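Section 4: Setting up your Pelia wake-up light

By now you've got the lamp out of the box and the plug on the right end of the cord (if not, back to section 3, I'll wait). Now for the fun part – getting it to wake you up gently at the time you want and leave you alone on Saturdays.

4.1 Picking a spot

1. Put the Pelia on something flat and steady, an arm's length from your pillow. I had mine on a pile of paperbacks for a while and I can't recommend it.
2. Point the round side toward your face. It looks wrong at first, like being interviewed, but the light is soft.
3. Run the cord behind the furniture and plug it straight into the wall.

Caution: keep blankets, curtains and soft toys off the lamp while it's on. The vents are in the top and they need air.

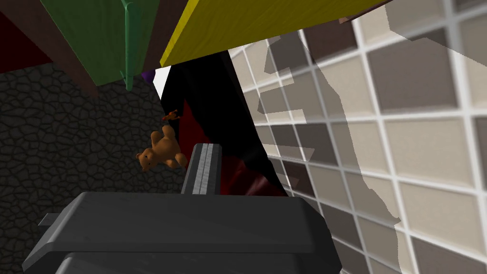 Fig. 4a. Bedroom with teddy bear.

4.2 Setting the clock

1. Hold down the clock button until the numbers blink.
2. Turn the dial to the hour and press once. Then do the minutes and press again.
3. If you'd like a 24-hour clock, hold the dial in while you turn it. Let go when the little dot disappears.

Note: the clock forgets everything when it's unplugged for more than a few minutes. There's a slot for a backup battery underneath, and I'd really put one in now, before you get the rest set up and have to do it all over again like I did! 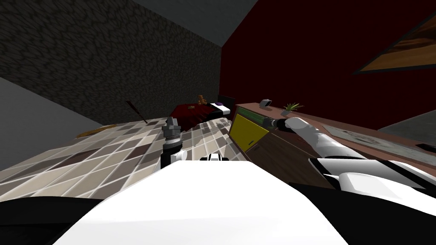 Melleck Lending Room, Home Goods Team

4.3 Setting the sunrise

The sunrise is the slow brightening before your alarm goes off. The lamp comes set to 28 minutes, and I'd leave it there for the first week.

1. Press the sun button. The display shows the current length.
2. Turn the dial left for shorter, right for longer.
3. Press the sun button again to save. You'll hear a small click.
4. Set the top brightness on the next screen. The scale goes up to 700, but Treasa Flanagan sleeps with hers at 403 and says any higher is like a dentist's office.

If you share the bed with someone who gets up later, go shorter and dimmer. Gearóid Phelan and I tried every setting between us and a short sunrise caused the fewest complaints by a mile.
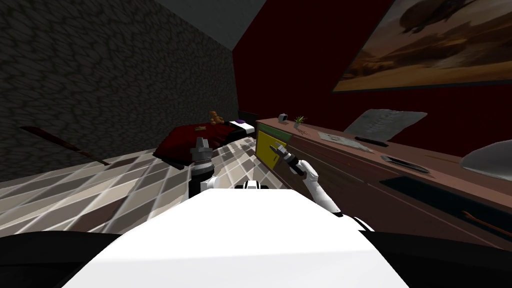
Can I use the sunrise without any alarm sound?
Set the volume to zero on the sound screen and the light will come up by itself. Keep another alarm handy for the first few mornings.

4.4 Choosing a sound

1. Press the note button. The first sound plays right away, so maybe don't do this at midnight.
2. Turn the dial to hear the others. There are birds, a stream, a piano and a plain beep.
3. Press the note button again when you find one you can stand.
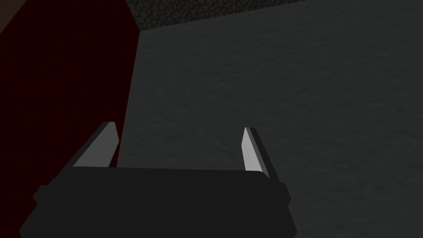

The volume is separate, and it's on the side wheel. Start low. The birds have one very loud fellow in them who comes in late, and you want to have met him in daylight first.

4.5 Days off

1. Hold the sun and note buttons together until the days of the week show up.
2. Turn to a day and press the dial to switch it off.
3. Wait for the display to go back to the clock by itself. If you press anything before it does, your changes are lost.

Stuck? Ask for Marloes Mulder at the desk and tell her your lamp number (it's on the sticker, and the spare is lamp 379). Cleaning and storage are in section 5.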